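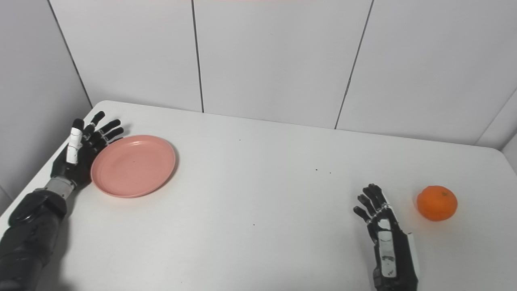
By the Heswood Pantry newsletter desk | July 27, 2020

Category: Kitchen & Table

Reading time: 3 min

Mandarins are at their best at the moment and the co-op has plenty of them. The Sial growers sent us 83 boxes this month, up from last winter, and the fruit is smaller but sweeter than what we had in June. Members who have asked for a simple way to serve them without peeling a whole bag at once might like to try the one-plate method we have been using at the Heswood tea table.

Start with a shallow plate that has a raised rim. A pink or coral one is good with orange fruit, though any colour will do. The rim matters more than the size, as mandarins roll and a flat board will have them on the floor. Put the plate down first, empty, with the fruit beside it, and peel over the plate so the bits of pith land in one spot. Tip those into the compost, give the plate a wipe and set the segments out on it.

For a table of four, one mandarin each is enough after a meal. For morning tea we allow 12 mandarins to a pot of tea and a tin of biscuits, and there is usually one left over. Children tend to eat more than adults do. If you are serving very young children, take off the white strings, check for pips and cut each segment into small pieces.

Choose fruit that feels heavy for its size. The skin should be a little loose but not puffy, as puffy ones have often dried out inside. A green patch near the stem is fine and doesn't mean the fruit is sour. Soft spots are a different matter and those should be used the same day or left in the box for the compost bin.

Mandarins keep for a week in a bowl on the bench and for two weeks or so in the crisper. Don't seal them in a plastic bag. They sweat and go mouldy quickly, and one bad one will spoil its neighbours. Take them out of the fridge an hour before you want to eat them, as they have more flavour at room temperature.

The peel is worth saving. Dry it on a tray in a low oven for 17 minutes, turn it, and leave it in there with the heat off until it snaps. Stored in a jar, it is good in tea or with braised beef. Wash the fruit first if you plan to do this.

We have had a few questions about plates. The Bresivora range on the second shelf has a rim of the right height and goes in the dishwasher. Members get 15 per cent off until the current stock is gone, and we are not expecting more before November. The colours are whatever is left. The Skusum bowls are too deep for this sort of thing, though they are good for soup.

Mandarins are sold by the kilo or by the box. Box orders go in the red folder at the counter and are ready for pick-up the following afternoon. Please bring back your empty boxes, flattened if they are damaged and left whole if they aren't, as the growers reuse them.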